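4 台面、零件与遮盖物：杆件组装中的摆放问题

4.1 为什么从台面写起

前一节讨论了说明书的编排，这一节转到台面。杆件式家具（指由细长圆杆和接头拼成的小型架子）在组装时占用的地方，往往比成品大得多。一根杆立起来只占很小一块，平放时却要横过半张桌子；接头很小，混在布的褶皱里又不容易找到。我们在预备观察中注意到，组装者花在找零件、挪零件、把已经放好的零件重新放一遍上的时间，与真正把杆插进接头的时间不相上下。已有的研究大多记录拼接动作本身，对拼接之前零件放在哪里、压在什么上面、被什么盖住，着墨不多。

本节的材料来自在 Budmont 进行的组装观察。使用的套件由 Olico 提供，杆件为白色圆杆，接头和底座另装一袋。参加者共19人，都没有组装过同一套件。台面布置分为5种，差别在于铺不铺布、铺什么布、零件放在哪一侧，以及底座一侧是否有硬质托板。每次把一根杆放入一个接头或底座，记为一次插接。全部观察共得到427次插接，其中173次在插接之前出现过二次摆放，也就是同一根杆或同一个接头被放下以后，没有使用，又被拿到另一个位置放下。

二次摆放这个说法需要交代一下范围。拿起来看一眼，又放回原处，不算；杆自己滚走，被追回来，算；为了给别的零件让地方而挪动，也算。最后一种情况在记录时争议最多，因为组装者常常一边让地方，一边顺手把下一步要用的零件靠近自己，两个目的很难分开。我们的做法是只看位置有没有改变，不追究意图。这样记下来的数字偏宽，但两位记录者之间比较容易一致。

4.2 杆的平放与滚动

圆杆平放在光滑桌面上会滚，这一点不用实验也知道。需要弄清的是它在什么时候滚、滚了以后对后面的步骤有什么影响。观察中，单独一根杆放在裸露的台面上，组装者多半会在松手后停一下，看它是否稳住；如果同时放下几根，停顿反而变短，似乎杆与杆靠在一起就让人放心。可是靠在一起的杆，在抽走其中一根时，剩下的容易跟着动。很多二次摆放就出在抽杆之后的一小段时间里。

铺布以后，滚动明显减少，抽杆时的连带移动也减轻了。布的褶皱给杆提供了浅浅的凹处，杆落进去就不再走。组装者很快学会利用这一点，有人会先用手指在布上推出一道褶，再把杆放到褶的旁边。这种做法没有写在任何说明里，也没有人教过。它的代价是布会被慢慢推向一侧，到后半程，台面一边露出来，另一边堆起厚厚的褶，小接头放在上面就站不稳。

杆与台面边缘的关系也值得记录。长杆平行于桌边放置，最省地方，但组装者的前臂经过时容易碰到；垂直于桌边放置，取用方便，又会把台面切成几块，使接头只能放在杆与杆之间的窄条里。多数人最后采用斜放，一端朝向自己，一端朝向台面里侧。斜放的杆占地最多，却最少被再次移动。我们起初把斜放看作随手放下的结果，后来比较了各次记录，发现同一个人在前几步里会从平行逐步改为斜放，并在后面保持下来，应当看作一种调整。

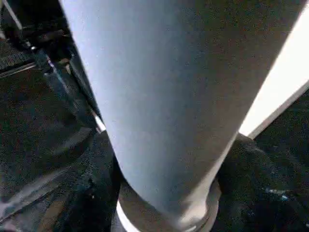

斜放还有一个好处，就是下一步要用的杆与已经立起的杆在方向上有了区别。立着的是结构的一部分，斜躺着的是备用件，组装者扫一眼就能分清。在平行摆放的布置里，备用杆的方向与横杆的方向一致，有几位参加者伸手去拿备用杆，碰到的却是已经接好、只是还没有抬起来的横杆。这类误取次数不多，造成的后果却比较大，因为被误取的部分一拉就从接头里松脱，前面的步骤要重做。

4.3 底座一侧的硬质托板

第二个问题是杆立起来以后由什么来支承。Olico 的套件允许先立杆、后接横杆，也允许先在台面上把底部拼好，再整体竖起。说明书推荐后一种。实际操作中，选择前一种的人更多，理由在访谈里各不相同：有人说立起来以后看得清上下，有人说平着拼的时候分不清正反，也有人说只是想早点看到它站着的样子。

先立杆要求底座一侧足够平稳。直接立在布上，底座下面的褶会使杆歪向一边，组装者用一只手扶着，另一只手去找下一个接头，动作便受到牵制。带有硬质托板的布置里，这种情形少得多。托板表面有起伏的纹路时，底座可以抵在凸起旁边，横向滑动也受到限制；但纹路过深会吃掉小零件，螺钉一类的东西落进凹处，用指尖很难取出，只能把托板倾斜过来倒。倾斜托板就意味着要先把已经立好的杆移开，这又增加了二次摆放。

Loan Khương 在整理记录时提出，应当把托板的作用和布的作用分开计算，我们接受了这个意见。分开以后可以看到，托板主要影响立杆以后的步骤，布主要影响立杆以前的步骤。两者同时使用时，台面自然分成两个区域，硬的一侧用来立，软的一侧用来放。参加者并没有被告知这样分区，但在两种材料都有的布置里，大多数人从第一根杆起就照这个分法做了。只有在托板很小、仅够放一个底座时，有人把第二根杆也立到布上去，随后又改回来。

托板和布的交界处是一个需要小心的地方。布边如果压在托板下面，拉动布就会带动托板，立着的杆跟着晃；布边如果搭在托板上面，底座容易踩住布边，看上去稳，其实下面垫着一层软的。我们建议让两者之间留出一道看得见的缝，宽窄没有严格要求，能看见桌面即可。这条建议后来写进了布置说明，在其后的观察里，组装者移动布的次数减少，移动布时把杆带倒的情况没有再出现。

4.4 遮盖与可见性

布除了铺在下面，也常常盖在上面。套件里附有一块包装用的软布，组装者打开以后不知道往哪里放，多数就近团在台面上，零件还没取完，布已经压住了一部分。另有一些布原本铺得平整，因为反复推动而隆起，效果与盖在上面相同。对组装者来说，这两种情况没有差别：某个东西在布下面，或者在布后面，眼下看不见。 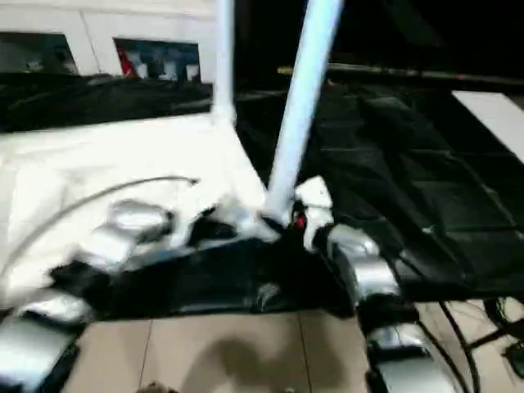 可见性的问题集中在接头上，与杆的关系较小。杆很长，总有一截露在外面，组装者不会怀疑它在不在；拿不准的是它的下端有没有到位，接口朝哪个方向，旁边还有没有别的零件。图2中竖着的白杆就是这样，上段清楚，往下约三分之一处便没入一堆皱起的白布后面，单凭露出来的部分无法判断下端的状况。另一根较粗的斜杆位于深色背景之前，轮廓分明，下端与一簇白、黑、银色的部件相接。两根杆离得不远，能够读出的信息却差得多，差别主要来自布和背景。组装者面对竖杆时，需要先把布拨开或者用手去摸；面对斜杆，只要把视线落到接合处就行。

颜色在这里也起作用。白杆放在白布上，边缘不容易分辨，在强光下更是如此，布的褶皱亮处与杆身亮处连成一片。白杆放在黑布上则一目了然。我们原先估计，黑布带来的好处会主要体现在白色小接头上，结果接头的查找时间确实缩短，杆的误取也减少了。黑布的缺点是带光泽的那一种会反光，反光的条纹细而长，在余光里有点像一根杆。有参加者伸手去拿，到了跟前才发现那里没有东西。换成 Stillex 的哑光黑布以后，没有再记录到这种动作。

线绳类物品属于另一种遮盖。它们很细，本身挡不住什么，但横在台面上方时，会使组装者绕开手臂的直线路径。绕行本身花不了多少时间，麻烦在于绕行之后手落下的位置与眼睛看的位置有偏差，需要再摸一下。台面上方有线经过的时段，我们在记录里另作标记，没有从总数中剔除，因为家庭里组装家具的桌面同样很少是干净的，灯线、充电线都在那里。

关于遮盖，访谈中的说法与观察记录不完全一致。几乎所有人都说自己不介意布堆在旁边，有人还说布在手边比较安心，可以随时擦一下杆。记录显示，布堆靠近接头袋时，取接头前的停顿变长，而且停顿之后的第一下常常落空。说不介意，大概是因为每次停顿都很短，事后不会记得。我们没有用访谈来修正记录，也没有用记录去反驳访谈，两者分别列在附表中。

4.5 备用杆的位置

在两侧分区的布置下，备用杆应放在什么地方，是我们内部讨论最久的问题。可以考虑的位置有台面里侧、台面外侧、立杆的左边或右边，以及离开台面放到地上。放到地上的做法最先被排除，弯腰取杆会打断视线，起身以后组装者要重新找一遍刚才做到哪里。放在台面里侧，杆不会碍手，但伸手时要越过立着的部分，碰倒的风险高。剩下的选择是放在立杆的一侧，与惯用手同侧或者异侧。

同侧摆放时取杆最快，可是杆与手臂共用同一块地方，前臂每次收回都从杆的上方经过。异侧摆放避免了这一点，代价是取杆时身体要转一下，或者两手交接一次。我们比较了两种摆法的二次摆放情况，同侧的杆更常被挪开，挪开后又往往挪回来；异侧的杆很少动，但有时会被忘记，组装者转而去袋子里找，以为还有一根没有取出。忘记多发生在杆的一端被布盖住的时候。

折中的办法是把备用杆放在同侧偏远处，两根并排，斜着朝向组装者。这样手臂不必从正上方经过，眼睛也能带到。并排的两根不要求对齐，稍稍错开反而容易捏起其中一根。图3中黑布上的两根白色圆杆就接近这种放法，并排斜放，一根略偏左；铺有白色凹凸纹板的一侧则立着一根竖杆，软硬两区的分工也看得出来。我们在布置说明的终稿里采用了类似的示意，没有规定具体距离，因为各家桌子的深浅不一样，写死了反而无法照做。

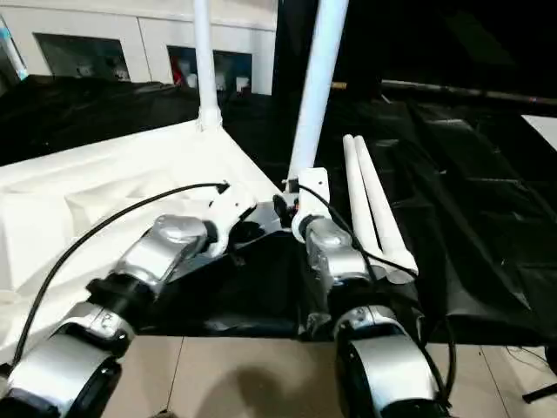 Issa Nimri 读过本节初稿后对上面的结论有所保留，认为同侧偏远处的好处可能只在备用杆数量很少时成立。按照 Issa Nimri 的看法，一旦杆多到要叠放，斜放的方向就守不住，下层的杆被上层压着，抽取时整堆都会转动，此时还不如回到平行于桌边的摆法，让桌边的挡条来限制它们。意见里还提到，分区的提法容易使人以为软的一侧可以随便放，而布上的零件其实更需要顺序。

这一意见有道理。我们的观察没有包括需要叠放的情形，套件中同时处于备用状态的杆很少，组装者总可以把它们单层摆开。对于杆件更多的大型架子，本节关于斜放的判断不宜直接套用。至于软区的顺序，我们重新查看了记录，发现把接头按使用先后摆成一列的人很少，多数人把接头聚成一小堆，用到时再翻找。摆成一列的几位，取接头前的停顿确实较短，但他们在开始时花了不少时间来排列，两相抵消之后，总时长与其他人相差不大。要不要预先排列，恐怕取决于组装者是否打算再拼第二套。

4.6 拆解与收纳时的情形

组装结束以后，我们请参加者把架子拆开，按原样收好。这一步原本只是为了让套件能够重复使用，没有列入分析计划，后来发现其中的摆放行为与组装时差别很大，在这里简单记录。

拆解时几乎没有人再维持分区。杆从接头里拔出来以后，随手放在最近的平处，不论下面是布还是托板。软硬两区在组装时分得清楚，拆解时很快混在一起。原因可能在于，拆下来的零件不需要再按顺序取用，放在哪里都只有一个去处。接头则相反，组装时聚成一堆，拆解时常被一个一个摆开，参加者说是怕少装了。有人先把接头全部摆在黑布上看过一遍，再收进袋里，黑布在这时的作用与组装时相同，白色的小件放上去一看便知。

收布是最后一步，也最容易出岔子。如果先收布后收零件，布里会裹进小接头；如果先收零件，布的褶皱里仍可能留下一两个。我们在收回的套件里不止一次发现缺少接头，后来都在抖开布时找到。自那以后，布置说明末尾加了一句：收布前先把布提起一角，让零件滑到台面中间。这句话很不起眼，对后续观察的顺利进行却帮助最大。

包装盒的内部格局也影响收纳。Sleiman 版的盒子有长槽，杆可以逐根放入，放满即止；普通盒子没有槽，杆放进去以后会散开，盖子合不上，参加者要拿出来重新理齐。因为盒子不在原来的比较之内，各次使用的盒子也没有轮换，我们不对两者作优劣判断，只提醒后来者在设计同类观察时把盒子一并固定下来。

4.7 本节材料的限制

以上记录有几处不足。参加者是成年人，桌子高度合适，光线充足，与家里夜间在地板上拼架子的情形相去较远。台面布置虽有5种，布的颜色与布的质地没有完全交叉，哑光白布一项空缺，因此前文关于颜色的说法只能看作在现有材料范围内成立。二次摆放的定义偏宽，173次之中既有追回滚走的杆，也有顺手的挪动，两类对组装的妨碍程度不同，我们没有加权。

另外，观察所用的杆件粗细接近，表面都较光滑。带有滚花或套着软管的杆，平放时的表现应当不同，对布的依赖也会减轻。接头方面，我们只使用了套件自带的一种，插入以后靠摩擦固定；如果改用需要旋紧的接头，组装者的两只手都会被占住，备用杆放在哪一侧、伸手是否方便，可能会变得更加要紧。

下一节转入接头方向的识别，继续使用本节的插接编号，台面布置统一为黑色哑光布加硬质托板，布与托板之间留缝，备用杆单层斜放。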